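The Town of Two

My aunt left me a box, and in the box was a whiteboard with no stand, a dried-up marker, a good marker, and two wooden blocks. One red, one orange. That was my inheritance! My cousins got the boat.

I should explain about Brarcombe. When we were kids she used to lay the board flat on the big white table in the sewing room and draw us a town on it, and the town was always called Brarcombe, and it was always in trouble. A flood, a bear, a bad mayor. We moved the blocks around and she drew the coastline as we went, rubbing bits out with her sleeve. I was seven the year she let me hold the marker. I drew the harbor so crooked she said the ships would have to come in backward, and from then on, in every story, they did.

So there I was in May with the box on my own white table (which I bought from Rullby, a store that no longer exists, and which still wobbles if you lean on the left side). I put the board down flat. I uncapped the good marker. And I thought, okay, one island, just to see if the thing still writes.

It came out lopsided, of course. I have never drawn a round island in my life. I put the red block on it, because red was always the town hall, and then the orange one on top, because orange was always whoever was in charge and whoever was in charge always wanted a view. Then I nudged the orange one a little with my fingertip, so it sat crooked. My aunt said a mayor who sits perfectly straight is hiding something. 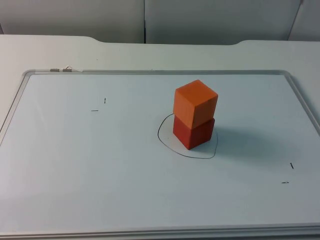
The town hall, with the mayor on the roof.

I made a cup of tea. I was gone for as long as a cup of tea takes, and when I came back I sat down and said, out loud, in my kitchen, at my age, "So what's the trouble this time?"

And I knew right away. It was money. Brarcombe owed 3,940 silver spoons to the neighboring island of Clument, and Clument had sent a very polite letter. The mayor read the letter up on the roof. Then he read it again, slower, in case it got better. There were ten spoons in the entire town, and six of those were bent.

Now, the little dashes out on the white part, away from the shore, those are the Lahlou rocks. They have to be on every map. My aunt drew them in pairs, one up-and-down and one lying flat, and she told us it was so sailors could tell them from seagulls. I never questioned it. You don't, when you're little and someone is drawing that fast.

The mayor looked out past the rocks and had his idea. If you owe money to the island next door, you can either find the money or you can stop being next door. So the whole town packed up. They took the town hall, and the bent spoons, and the bakery (I didn't have a block for the bakery, you have to imagine the bakery), and at dawn they went down to the crooked harbor and sailed out backward, waving.

I picked up the orange block first, then the red one, and set them down on the windowsill. It's a nice windowsill. It gets sun.
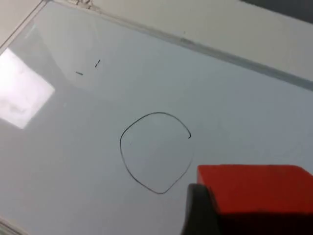
Brarcombe, the morning after everybody left.

I hadn't thought about how it would look with the town gone. Just the shoreline, with that silly little hook at the end where my hand had jumped, and the gap where I never closed it up. I sat with my cold tea and felt sorry for an island I'd known for twenty minutes.

The people of Clument rowed over, naturally. They walked all the way along the beach calling hello. What they found was a note under a stone, and the note said: Please accept one island, slightly used. Mind the harbor. So they took it, and called the debt paid, and to this day they can't figure out how to park a boat there.

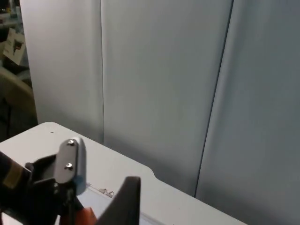

My sister called in the middle of all this to ask whether I'd gone through the box yet, and was there anything worth keeping. I said a board and some blocks. She was quiet for a second and then she asked me who was mayor.

I told her orange. She said it was always orange, it was a fix, she'd been saying so since we were kids, and if I was starting it up again then red had better get a turn. Then she wanted to know about the bear. I said there wasn't a bear in this one. She said she was getting in the car, and not to touch anything till she got there.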